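Looking after wooden boards, spoons and butcher's blocks

I've had a lot of emails asking how I get my boards to last, so I've finally sat down with a cup of tea to write it all out. I'm not a woodworker. I'm a home cook with too many chopping boards and a mum who oiled hers every November like it was a religious festival, and most of what follows I either got from her or learned by wrecking something.

Washing

Hot water, a drop of detergent, a soft brush, quick rinse, dry it with a tea towel. That's the lot. Do both sides even if you only used one. A board that gets wet on one face and stays dry on the other will cup, and then it rocks every time you cut a carrot and drives you up the wall.

Never leave one soaking in the sink. I did this to a lovely old camphor laurel board the first year we were in the Mulline house – went off to answer the door, got talking, forgot it till after dinner – and it split along a glue line overnight. I've still got the two halves. One of them is under a pot plant.

And no dishwasher! I know, I know, your sister-in-law puts hers through every night and it's fine. Give it a year.

Drying

Stand it on its edge so the air gets to both faces. If you haven't got a rack, lean it against the splashback with a couple of chopsticks underneath to lift it off the wet bench. Keep it out of direct sun and away from the heater. Slow drying is what you want.

If your board has a groove around the outside for juices, run a folded corner of the tea towel right round it before you stand it up. Water sits in there for ages and it's the first place to go grey.

Smells

Onion, garlic and fish are the usual culprits. Sprinkle on a good handful of coarse salt, cut a lemon in half, and scrub with the cut side, squeezing a bit as you go. Leave it for ten minutes, scrape it off, rinse, dry. For a really stubborn one I make a paste of bicarb and water and leave that on for a bit longer. Go easy with the bicarb on dark timbers though, it can leave a pale patch.

I keep one small board just for onion and garlic and I've burnt a little O into the corner of it. Best thing I ever did. No more fruit salad that tastes of last night's curry.

Stains

Beetroot and turmeric are the worst. Lemon and salt will shift some of the beetroot, and an hour on the windowsill does surprisingly well on the turmeric (yes, I did just say to keep them out of the sun, but an hour won't hurt). The rest will have to be sanded, or you can just live with it. I mostly live with it.

Oiling

Use food-grade mineral oil. You can get it from the chemist as paraffin oil, just check the label says it's suitable, or from a kitchen shop where they'll charge you double and put it in a nicer bottle. Olive oil and vegetable oil go rancid in the wood and you'll smell it every time you walk past, so keep those for the salad.

Make sure the board is bone dry first. I leave mine a full day after washing. Warm the oil by standing the bottle in a jug of hot water, pour a puddle in the middle and rub it out with an old T-shirt. Be generous on the end grain, which drinks it up. Leave it overnight, wipe off whatever's left, and don't use it till it stops feeling greasy. A 200 ml bottle does all of my boards and the spoons with a bit to spare.

How often? With a new board, I oil it once a week for the first month or so, then whenever it looks thirsty. Flick a few drops of water on it. If they bead up, leave it alone. If they soak straight in, it's time.

Bamboo counts too, by the way. People treat it as if it's plastic and then wonder why it's gone furry. It's a grass, strictly speaking, and it doesn't take up oil as fast as timber does, so use less and wipe it off sooner.

Beeswax finish

My neighbour Ashton Dunstan gave me his recipe for board butter and I've used it ever since. One part beeswax to four parts mineral oil, by weight. Melt the wax in a jar sitting in a saucepan of simmering water, stir in the oil, pour it into an old tin and let it set. I do 100 grams of wax at a time and it lasts me ages. Keep a dedicated jar for it as you will never, ever get it properly clean again.

Sanding a tired one

Deep knife marks can be sanded out by hand. Start with 100 grit, always along the grain, then 180, then 240. Wipe it with a damp cloth between grits to raise the fibres, let it dry and go again. It takes me most of a morning with the radio on. Then oil it as if it were new, a few coats over a few days.

Spoons

Same treatment as the boards, but I do them in a batch. Stand them heads down in a tall jar of oil for an hour, turn them over, wipe and dry. If a spoon's gone rough and whiskery, rub it back with 240 and it'll feel like new. I've got 7 in the crock by the stove and the oldest was my nan's, worn right down on one side from all that porridge.

Stopping it slipping

Damp paper towel or a damp dishcloth, flat underneath. Costs nothing and works better than those rubber feet, which trap water and leave black rings.

When to give up

If there's a crack you can get a fingernail into, it's had its day for food. It'll still make a good trivet or something to stand the seedlings on.

Next time I'll do knives, and I promise I'll get to the person who asked about cast iron.
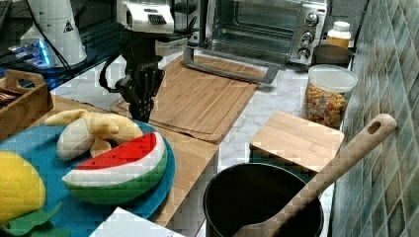
Bamboo board with a juice groove, by the toaster oven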